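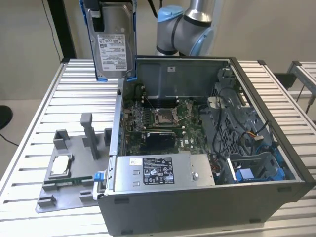 Figure 3. A hard drive in its blue carrier, held by the gripper above the table.

4.2 Parts and fixture

Taking a desktop computer apart is ordinary bench work in a repair shop, and it is often put forward as a job that machines ought to be able to do by now. We chose it because the parts differ so much in how they must be held. A hard drive in a carrier gives the fingers something firm to close on. A memory module is thin, and a processor is small and easily marked.

The case lies on its side with the cover off. Parts are set down in a fixture next to it, which has a separate place for the drive, the processor and the memory module. Hebden's earlier trials at Chiriac used a flat tray, and most of the faults she reported in August came from parts that had shifted after being put down. We kept her order of work but not the tray.

In all we logged 2,734 grasp attempts, of which 1,127 were on the drive. An attempt was counted as good only if the part ended in its own slot without help from the operator. Runs were stopped after 4 faults in a row – this happened mostly with the memory module – and the case was then set up afresh.

Glenys Hebden also timed a bench worker at Tralex over 50 cases. The worker was faster on every part, and the gap was widest on the processor. We would not yet leave the machine to do this job alone, though for the drive it needed little watching.

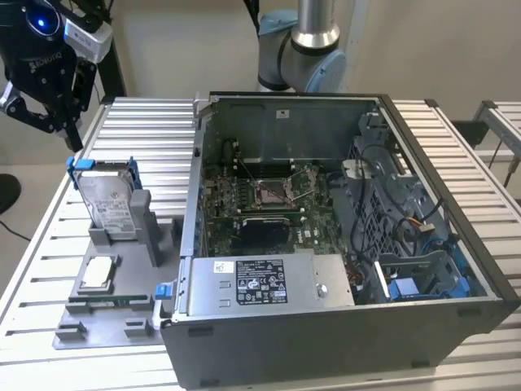

4.3 Faults when placing the memory module

Most faults came at the slot itself. The module has to go down level, and a small tilt was enough to catch one end on the edge of the fixture. Slowing the last part of the movement helped, but it made each run longer.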